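Beaded Bookmarks: Designing, Making and Selling a Small Handmade Product
Final project report, Craft and Small Business course, Kullcombe
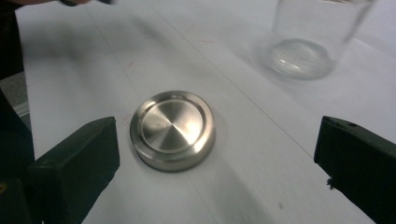

Surely people only read on their phones now, came the first comment when we put our idea up on the wall at the planning session, so who is going to pay for a string of beads to put in a book? We wrote that down and kept it at the top of our project folder the whole way through, and in a way this report is our long answer to it.

What we set out to do

We wanted to make a beaded bookmark that could be sold at a price a student could pay and that we would be proud to give to our own grandmothers (several of them have one now!). The course asked every group to take one handmade product from first sketch to first sale and to keep honest notes along the way. Our group had tried earrings in the fall and found the little hooks fussy, and we had also talked about key rings, but there were already two key ring groups in the class and we wanted a table that looked different from theirs.

Materials

The beads were glass seed beads and faceted acrylic drops, bought from Domeck in mixed bags. We would have loved real crystal for the drops, and we did order a very small sample, but the price of a single finished bookmark would have gone up by more than we dared to ask. The cord went through three changes. Waxed cotton was lovely to knot and came in the best colors, but it was thick and left a dent in the page. Thin elastic kept its shape badly. In the end we settled on a flat satin ribbon with the beads on a short length of beading thread at each end, and we stayed with that for everything we sold.

For the ends we used folding ribbon clamps, the kind with tiny teeth that you squeeze shut with flat pliers. A word to next year's groups: buy the clamps the same width as the ribbon, not a size up. Ours were a size up in the first order, and the ribbon slid around in them like a foot in a borrowed shoe.

Designs

We sketched a great many and made up 4 for sale. Harbor was blues and grays with a small silver-colored shell. Orchard was greens with one red drop at the bottom. Late Bus was our favorite to name, a very dark purple ribbon with yellow beads scattered along the thread. The last, Plain Jane, was cream all the way through, and we nearly left it out. We are glad we kept it in, for reasons that come up under sales.

Each bookmark was tied onto a card with the design name on the front and care notes on the back (keep away from small children, do not wash, do not close a heavy book on the beads). Writing those cards took longer than any of us expected. We cut the wording down over and over until it would fit without the letters getting tiny.

Making

We made everything in the evenings at one long table, with each person doing one step and passing the piece along. It was quick, but the person stringing beads always ended up far behind and rather lonely, so after the first week we switched to each person making a whole bookmark from start to finish. That was slower on paper and a good deal happier, and there were fewer mistakes to undo. Our goal was 100 finished pieces before the market, and we met it the night before, with cold pizza.

The most common fault was a thread knot slipping back through the last bead. A drop of jewelry glue cured most of those, though too much glue turned cloudy when it dried and spoiled the look of the lighter beads.

Selling

Our stall was at the Pagano craft market on a Wednesday evening, and we also put the leftovers on the Graltholm online page, which takes a small fee for each listing. We priced each bookmark at 3 dollars. The stall was by far the better experience. People picked the bookmarks up, let the beads swing, and then told us what they were reading, and we had some wonderful conversations that had nothing to do with selling anything. Online, the photos made Harbor and Late Bus look nearly alike, and a buyer wrote to ask which was which.

Plain Jane sold out first. Shoppers told us they wanted it as a gift for somebody whose taste they weren't sure of, which we had never thought of while sketching.

Costs

Our budget was 200 dollars for the whole project, and we stayed inside it, although the second order of clamps made that a close thing. We did not charge for our own time. Our instructor asked us to work out what would happen if we did, and the price would have to go up quite a lot, or the beadwork would need to be much simpler.

Changes for another run

We would take the online photos by a window in the morning, order one trial piece of every finding before buying a bag, and make more of the cream ones. We would also like to try a shorter version for paperbacks, which two customers asked for at the stall. The leftover beads are in the craft room cupboard, second shelf, in the jars with green labels, and next year's class is very welcome to them.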